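ok thread bc three people asked. why I quit buying stuff for the apartment in July and what I did with the money 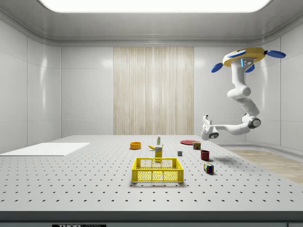 household objects, scattered.

1/ background. one bedroom on Walton, third floor, no elevator. rent went up 225 a month with the renewal. did not see it coming, should of

2/ first thing I did was go thru a year of card statements. took a whole evening and most of a frozen pizza

3/ 3,000 on "home." not furniture!! I own the same couch I had in college. just... stuff. jars. hooks. a second colander

4/ worst part, I couldn't find half of it. literally had the receipt for a lemon squeezer and no idea where the squeezer was

5/ so the rule: 30 days. want a thing for the house, it goes on a list on the fridge with the day I wanted it. still want it a month later, ok, buy it

6/ things that made it off the list so far: a shower curtain. a can opener bc the old one quit halfway around a can of chickpeas

7/ things that did not: milk frother, cake stand (I don't bake), the Luda lamp everybody has, a rug for a hallway four feet long

8/ the lamp hurt. I'll admit that. I visited it in the store twice

9/ my neighbor Davoud Kordestani borrows and lends everything. ladder, drill, good knife. I asked him for a muffin tin and he came back with two plus a bag of walnuts. ask your neighbors for stuff!

10/ food: not part of the rule. I tried that once in my twenties and ate lentils till I cried. groceries are groceries

11/ someone asked about gifts. gifts are fine, I just don't wander the store "for ideas" anymore. that is how the cake stand thing started

12/ the rent difference is covered now and there's a little left most months. it goes in a savings acount I named DO NOT

13/ no I'm not selling a spreadsheet. it's a piece of paper and a magnet

14/ edit to 7: ppl are defending the frother very hard in the replies. it's back on the list. day one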